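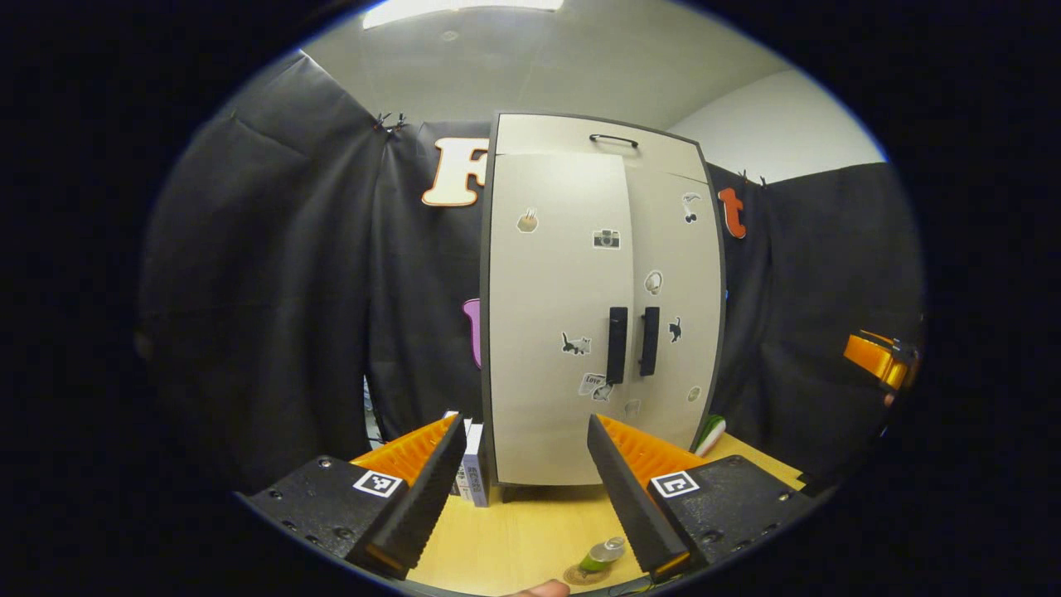 The little white cabinet with its stickers on, cats and all.

618 shares
10 comments

I've had a soft spot for plain white storage cabinets for years, mostly because they're cheap and you can do what you like to them. My latest is a small two-door one that stands on a table, with a curved panel at the top and black bar handles. Very smart, and a tiny bit dull. So out came the sticker tin!

I've done three of these now (one for me, two for nieces who saw mine) and I've got a way of going about it that I'm happy with.

What you'll need

Stickers, obviously. I like a jumble of small vinyl ones. I bought a Dredari bag of 1000 a while back and I'm still nowhere near the bottom of it. You'll also want washing-up liquid, a soft cloth, a bit of masking tape, an old bank card and a hairdryer for when you change your mind.

Clean the doors first

Warm water with a drop of washing-up liquid, then a wipe with plain water, then dry it properly. Go round the handles twice. That's where all the finger grease lives, and a sticker put down on hand cream will be curling up by teatime. I skipped this on my first cabinet and lost a very nice mushroom.

Pick a rough theme, or don't

I stuck to cats, sweet things and a few odds and ends. There's a grey cat on the left door and a small black one on the right, with a "Love" sticker under the grey one and a little camera further up. The black and white figure with the umbrella is my favourite, so that went near the top of the right-hand door where I'd see it. I kept to greys, browns and black so it all goes with the handles. If you want neon, have neon.

Tape before you stick

Leave the backing on and hold each sticker up with a loop of masking tape. Shut both doors, walk off, make a cup of tea, come back and have another look. I always find one that needs to go down an inch. Leave more gap than you think you need, as they look crowded very quickly on a narrow door. And keep them off the join in the middle, or you'll be slicing a cat in half to get at your biscuits.

Sticking them down

Peel back one edge only, line that up, then smooth the rest down with the bank card as you pull the backing away. Any bubbles, push them out to the side. Small round ones you can just plonk on with a thumb.

Getting one off again

Hairdryer on low, keep it moving, then lift a corner with your nail and pull slowly. If there's any gunk left, I rub it with a dab of cooking oil and wash the door down again afterwards. Try the oil somewhere out of sight first if your cabinet's painted.

Next up is the bathroom one, which I'm doing in October when I've saved up enough seaside stickers. Ideas for that very welcome in the comments!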